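Clunon radiator into the wagon, part two: hoses, shroud and the overflow bottle

The core support was finished in part one, so I will start from the point where the new radiator was sitting on its lower mounts with nothing connected to it.
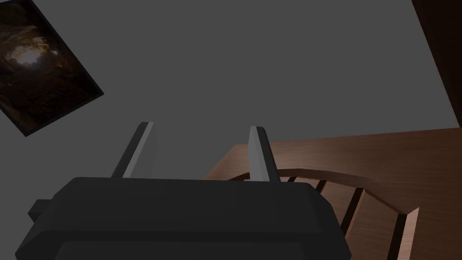

The lower hose was the first problem. The original radiator had its outlet on the driver's side, angled down. The Clunon has it on the same side but square to the tank and a fair bit higher. The factory hose will go on if you force it, but it kinks at the second bend, and that is on the suction side of the water pump. A hose that is already kinked when cold will flatten once the engine is revving and the pump is pulling on it. I took the old hose to the parts counter and went through the moulded hoses hanging on the wall until I found one with a long enough straight leg to be cut down. It came off a completely different make. I cut 13 mm off the pump end, tried it, and cut the other end until it sat without twisting.

It has no internal spring. The factory hose did have one, and opinions differ on whether it was there for service or only for filling at the factory. I pulled the spring out of the old hose, found it had rusted through in two places, and left it out. I have held the engine at 3,000 rpm hot and watched the hose with a torch and it does not move. If it ever does I will buy a stainless spring.

Top hose is the factory part. It fitted with no changes.

Clamps are constant-tension on the radiator end and ordinary worm-drive on the pump and thermostat housing. I would have used constant-tension everywhere but the thermostat housing neck is pitted and I wanted to be able to nip it up. Before fitting I cleaned the neck with a Scotch-Brite pad and put a thin smear of sealant over the worst of the pitting. A new housing is the correct repair. Leandro Soler has one in his shed and says I can have it when he finds it.

Shroud

The old shroud was cracked at three of its four mounting tabs and had been stitched with cable ties by some previous owner. The new core is thicker by 22 mm, all of it towards the engine, so the shroud moves back by the same distance and the fan ends up too deep inside it. For a clutch fan you want the blades roughly half in and half out of the opening. Mine were three-quarters in.

There were three ways to go:

Trim the shroud. Simple, but you lose the lip that gives the plastic its stiffness, and mine was already tired.

Space the fan forward. There was no room to do this without the blades getting close to the core.

Make a new one. This is what I did, in 1.6 mm aluminium, folded at the sides and with a rolled ring riveted in for the fan opening.

Esperanza Cabello did the folding for me on Saturday, as my bench folder stops at 400 mm and the top flange is longer than that. The ring I made myself out of flat bar, bent around a gas bottle and dressed with a mallet until it was close. It is out of round by a couple of millimetres. Blade tip clearance is 19 mm at the tightest point, which leaves enough for engine movement. I checked this with the motor loaded against the brake in first and again in reverse, bonnet up, with someone else in the driver's seat.

The shroud bolts to the side brackets with M6 screws into rivnuts. I used rubber washers under the heads. Aluminium on aluminium will fret if it can move, and the brackets are part of the radiator.

Overflow

The car never had a recovery system. It had a tube that ran down the side of the radiator and dumped on the road. I fitted a Brisulon bottle on the inner guard in front of the battery, with the hose reaching to the bottom of it so that it draws coolant back and not air. You also need a cap with the second seal under the top disc. The plain cap will push coolant out to the bottle perfectly well but it will not pull any back, and you end up with a full bottle and a low radiator. I did exactly this for a week before I checked the part number on the box.

The cap is 13 psi, the same as standard. People fit higher-pressure caps to raise the boiling point. On an engine with an original heater core I would leave it alone.

Filling and bleeding

Nose up on ramps, heater tap open, thermostat jiggle pin at twelve o'clock. I mixed the coolant 50/50 with demineralised water in a bucket first. It took most of its capacity straight away, then another litre and a bit over twenty minutes of idling once the thermostat had opened. I squeezed the top hose a few times with a rag. After the first cool-down the bottle had dropped by a finger's width and I topped it up. It has not changed since.

Results

The dash gauge is useless for this as it reads the same anywhere between warm and very warm. I have a Mousavi sender in the thermostat housing with a separate digital gauge, and that is where the numbers come from.

Flat highway, 100 km/h, mild day: 84 degrees. The old radiator ran 91 in the same conditions.

Idling in traffic, air con on: 89, and it stays there. The old one would creep until I turned the air con off.

Long climb out of the valley, third gear, no trailer: 92 at the top, back to 85 within a couple of kilometres.

I have not towed with it. The trailer needs a wheel bearing, so the towing test will have to wait until November.

Costs

Radiator, shroud material, bottle, hoses, clamps, coolant and the sender came to $1,000 almost to the dollar. I had a quote of $2,699 from a shop to supply and fit a complete kit with electric fans. That would have included a new thermostat housing and a warranty. It would also have meant a bigger alternator, which was not in the quote.

Still to do

The passenger side upper mount has a rubber that is too soft and lets the top tank rock when I push on it. I have ordered a pair of Gurkgate bushes in a harder grade. The bonnet safety catch touches the shroud flange by a millimetre or so and needs the flange relieved with a file. I also want to rerun the transmission cooler lines, which are currently rubbing on the lower bracket with a split piece of heater hose over them. That will be part three, along with whatever I find when the lines come off.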